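Flurnilby (robot kit)

From the Huldale wiki of bench robots and teaching kits
Page last reworked: Oct 28, 2021

Flurnilby is a two-armed tabletop robot kit sold by Cuesta, together with a set of practice boards, a controller box and a software package called Avis. It's aimed at colleges, small labs and the kind of workshop that wants to try out fine hand work before spending real money on a production line. I look after this page, and I've had a kit on my own bench since March, so you'll get a mix of what's in the manual and what I've picked up by using the thing (mostly by using it wrong, at first!).

Name and versions

Cuesta has sold two versions. The first came with plain two-finger grippers and a single board, and you still see it turn up secondhand. The current one has the multi-fingered hands, and it's the one most people mean when they say Flurnilby. The part number for the full current kit is 3103, and it's worth quoting that when you order, as the older set is still listed in the same catalog under nearly the same title. I got the wrong quote twice.

Avis, the software, is shared between both versions. If you've used it on the older kit you'll find your way around, although the hand menu is all new and a bit crowded.

What you get

The full kit ships in several crates. You get the pair of arms, the pair of hands, the controller box, cabling, a stop button on a long lead, and the boards with their matching parts. A table isn't part of the deal. Neither is a computer, and Avis wants a fairly recent one with a decent graphics card. Cuesta lists the price as 1000 a month on a lease, with training for two people thrown in, and 650 a month if you skip the hands and take the grippers. I went for the hands. I'd do it again, but I did wince.

Setup took me a long afternoon. The arms bolt down first, then the cables go in, then Avis walks you through a homing routine where each joint creeps through its range. Clear the bench before that part. I left a mug out and learned something about how far those elbows swing.

The boards

For me this is the best bit of the whole kit. A board is a flat plate with outlines and openings, and the parts that go with it are pegs, cylinders and so on in different sizes. You pick a job in Avis, you run it, and either the part ends up where it should or it doesn't. There's very little to argue over, and students take to it quickly - mine were timing each other within the hour.

The parts are light, and the smallest pegs are easy to knock over with a careless fingertip. I keep mine in a lidded tray, and I'd tell anybody to order spare pegs along with the kit. They cost next to nothing and they roll under everything.

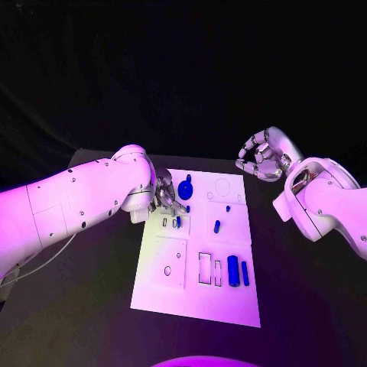 Can you run the boards with just one arm? The Avis job list has a one-arm mode, and most of the beginner jobs are written for it, so you can park the second arm and leave it alone until you reach the handover jobs.

One thing the manual is shy about is lighting. A pale board under a strong lamp can glare quite badly, and the vision module in Avis gets fussy about edges when it does. I moved my lamp off to the side and dropped the brightness, and my peg jobs got a lot steadier. A plain dark cloth behind the bench is a nice cheap extra too.

Teaching a job

There are two ways to teach. You can move the arm by hand with the brakes eased off and save positions as you go, or you can drive it with a pair of gloves that Cuesta sells separately. The first way is slow but tidy. The gloves are a lot more fun, and also a lot more tiring than you'd guess - my shoulders gave up well before the robot did. Saved jobs go into a library, and you can trim them, slow them down or join them together.

Avis handles trimming nicely. Joining is rougher. If one job ends with the fingers curled and the next expects them open, it'll jump between the two faster than I like, so I always add a short pause and a neutral pose in the middle.

Upkeep

The fingers need a wipe and a check every week if you use them daily. Look at the joints for grit, and run the hand test from the Avis menu, which opens and closes each finger in turn. Covers on the arms come off with a small hex key. Power down at the wall before you open one, and keep the screws in a dish, as there are plenty of them and they're tiny.

Cuesta's support line has been good to me. They answered within a day both times I wrote, and they mailed out a replacement cable without making me prove anything.

Reception

Other owners on Huldale mostly like the kit and grumble at the same few things: the lease terms, the crowded hand menu, and the lack of a table in the box. A couple of teachers have said they'd rather have three cheap single-arm robots for the same money, and for a big class I can see their point. For two or three students working closely on hand skills, I'd still pick this one.

See also: Avis job library; practice boards, care and storage; Cuesta gloves; two-finger grippers compared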